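Water to be off overnight in Flemis as old main is replaced

Homes and businesses in the lower part of Flemis will be without running water for one night in December while a section of the town's main supply pipe is taken out of use.

Ceden Water, which runs the network, said the supply would be shut off at 10pm and should be back by 6am. A total of 3586 properties are affected, nearly all of them between the station and the river. Addresses on the hill are fed from a separate reservoir and will not notice any change.

The work is the last stage of a scheme that began in spring. The old cast iron main under Kollitz Road has burst four times in the past two winters, and on the most recent occasion the junior school had to close for a day and a half. A new plastic pipe has been laid beside it in stages over the summer and autumn. It has been tested and is ready to be joined up, but the two ends cannot be connected while the old main is under pressure.

Letters giving the date and times for each street are being delivered this week. Anyone who has not had one by the end of the month is asked to ring the company or call in at the town hall, where a list is on display inside the front door.

Residents are advised to fill jugs, bottles and pans before they go to bed. Two litres per person should be enough for drinking overnight and for a hot drink first thing. Water kept in a clean container with a lid will be fine to drink the next day. A bucket or a part-filled bath can be used for flushing the toilet.

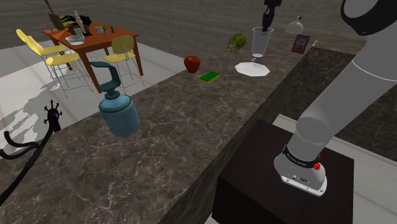

What to expect in the morning

When the supply comes back the water may look cloudy or slightly brown. The company says the cloudiness is air and clears from the bottom of a glass upwards within a few minutes. A brown tint comes from fine rust moved about by the change in flow. It is not harmful, but people may prefer not to drink it, and white washing should wait until it has gone.

The advice is to run the cold kitchen tap gently until the water is clear. In most houses this takes less than 10 minutes, although flats at the top of the taller blocks could need longer. Dishwashers and washing machines should not be set to run on a timer overnight. Combination boilers can be left switched on, but may show a low pressure warning until the supply has settled.
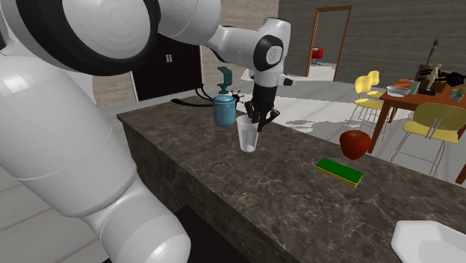 Sevim Tuncer, network manager for Ceden Water, said the night had been picked because demand is low and the bakery on Station Street does not open the following day.

"We have looked at doing it in two shorter stops and it would have meant more disruption overall," she said. "If the joint goes in without trouble we will have people back on well before six. If we run into difficulty we will send a text message to everyone who has given us a number."

Bottled water will be taken to customers on the priority list, which covers people who use dialysis equipment at home, families with babies under a year old and anyone who cannot easily carry water. There are 90 households on the list in the affected area at present. Others who think they should be on it can apply by phone, and the company says requests made up to noon on the day will be dealt with.

A tanker will also be parked outside the Akbulut garage on Kollitz Road from 9pm. People using it should bring their own containers.

Kollitz Road will be closed to traffic between the garage and the bridge for the whole of the night. The number 8 bus will turn round at the station after its last run of the evening, and the first morning service may start from there too if the road has not been cleared. Access on foot will be kept open on the river side.

The town council has asked for the road surface to be put back fully before Christmas. Several traders complained in the autumn about uneven temporary patches outside their shops, and one stretch near the chemist has already been relaid. The company said final resurfacing would follow within 2 weeks of the connection, weather permitting. 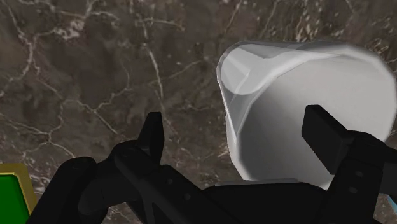 Customers are advised to store drinking water before 10pm.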